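Research / Workplace Automation / Full text

4.2 Wash-up task and division of labor

The second field site was the staff kitchen and small catering unit at Nenberg, where 30 people share one preparation area. Before the study, the closing shift washed all cookware by hand after the lunch service. The Surdu cell was set up to take over part of this work: picking up a cleaning block, bringing it to an open vessel, and working it against the inner surface. Rinsing, drying and stacking stayed with the staff.

We treat the pick-up and the transfer into the vessel as separate subtasks, in line with the scheme used at Hetbridge (Section 3.1). The separation matters for staffing. A missed pick-up costs a few seconds and needs no one present. A poor transfer can tip or shift the vessel, and during the first weeks the operator was asked to stay within reach of the stop button for this subtask only.

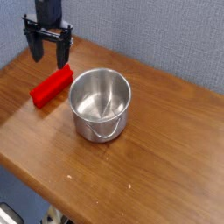

Fig. 4. Pick-up subtask. Gripper open over the red block, pot to the right.

A total of 730 trials were logged at Nenberg. Of these, 500 were run under the final supervision rule, under which one operator could leave the cell between stops. The remaining trials belong to the earlier rule and are left out of the time estimates below. Block position was varied by hand between trials and was not marked on the table, as marking had led operators at Hetbridge to place objects with more care than they would in normal work.

Operators described the change mainly in terms of interruption. Under the old routine, washing was a single unbroken block of work at the end of the shift. With the cell running, the same person moved between wiping down, restocking and answering stops, and the breaks between these were set by the machine. Several operators rated the shift as physically lighter and also as harder to plan. The two ratings were not correlated across the group, and we report them separately in Table 6.

Training time was short. New operators read a two-page instruction sheet and ran supervised trials until they could clear a stop without help. The sheet was rewritten once, in May, after staff pointed out that it used the term "end effector" throughout and never said which part was meant.
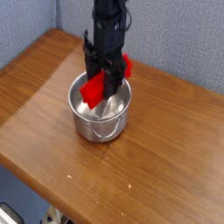

Fig. 5. Transfer subtask. Block held in the gripper at the mouth of the pot.

Stops during transfer were grouped by the action the operator took to clear them: moving the vessel, reseating the block, or restarting with no change. The third group was the largest and also the one staff complained about most. A restart takes little time, but it requires a walk to the cell and a check of the vessel before the button is pressed. We therefore count walking time as labor in all estimates, which the vendor's own tool, Fistovano, does not do by default.

The closing shift was not shortened during the study. Time released from washing went to stock checks that had previously been left to the morning crew, and the morning crew's task list was revised to match. Whether this arrangement would hold at a larger site is open; the planned trial at a kitchen producing 200 meals per service had not started at the time of writing.

Last updated: May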